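Notebook, December, bench 2, started 7:40 am

Picking up from the bottom of the last page. The Mondenura sourdough culture is alive! I fed it at 1:1:1 last night with the Lanis rye and it had doubled before I got my coat off. The smell is great, green apple and a bit of yogurt, much less nail polish than batch 3203.

Question for this week is still the crumb. Jayanthi Joseph thinks our gummy layer at the bottom comes from cutting too early, and I think it's the flour. So we're doing both, same dough, 1000 g flour in hers and 1000 g in mine, hers with Aubert white and mine with the stoneground. Hydration 72% for each, salt 2%, bulk at 76 F in the proofing cabinet (the one with the good door).

8:15 Mixed. Aubert came together fast and felt silky, really lovely stuff. Stoneground was sticky for the first few minutes and then suddenly behaved. Skipped the autolyse on both.

9:00, 9:30, 10:00 Folds. Stoneground is ahead already, bubbles along the side of the tub.

Packing note while I'm waiting. The loaves going to the tasting need to cool all the way before they're boxed or the crust goes leathery. Plain cardboard, lid off, paper underneath.
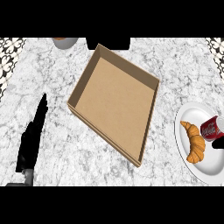
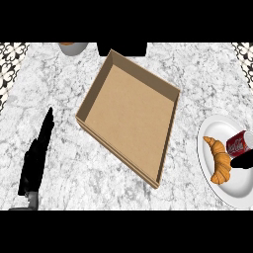
Plain box on the marble, empty.

11:45 Shaped. Used the recipe card from the 1964 bakery manual for the pre-shape, a loose round and then a 20 minute rest, and wow, the dough relaxed so much better than with our usual ten. Copying that into the standard method. Jayanthi wants it tried on the seeded loaf too.

2:30 pm Baked at 475 F, lid on for 20, off for 22. Huge ear on the Aubert loaf! The stoneground spread more but the color is gorgeous, deep chestnut all over. Center temps 208 and 209.

5:50 pm Cut both. Gummy layer gone in the Aubert, still a thin line of it in mine, so she may be right about part of this and I may be right about the rest. Flavor goes to the stoneground by a mile.

To do: order more Lanis rye, ask Fandberg if the deck oven thermostat is back in stock, repeat the stoneground at 68%, leave one loaf uncut overnight.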